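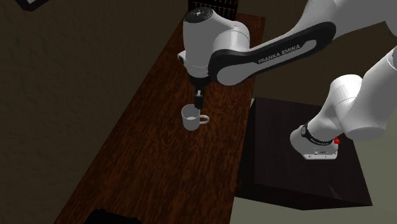
White mug on a dark wood-grain table

Home | Footwear | Laces & Insoles | Care | Stockists

Kuris 2 Court Shoe

The Kuris 2 is a low-cut court shoe in the Prirnutero range, drawn by Iker Soler. The upper is full-grain leather with a perforated toe box and a padded collar. The sole is a stitched rubber cup – it can be replaced by the Okville workshop.

Colourways: chalk/navy, chalk/moss, all black.
Eyelets: 6 per side, unlined.
Drop: 8 mm, measured without the insole.
Laces: flat cotton, one spare pair supplied.

The navy is darker than on the first Kuris. Leather batches vary slightly in shade and pairs are matched before boxing.
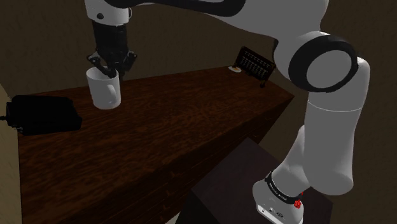
Sizing and fit

Whole sizes only. The last is narrow at the heel; between sizes, take the larger. The removable insole is 2 mm thinner than before, so existing orthotics should fit.

Care

Brush off dry dirt, then wipe with a damp cloth. Do not machine wash. Resoling takes 18 working days from receipt – enclose the order number.

Last updated: October

This site uses cookies to remember your basket. Accept | Settings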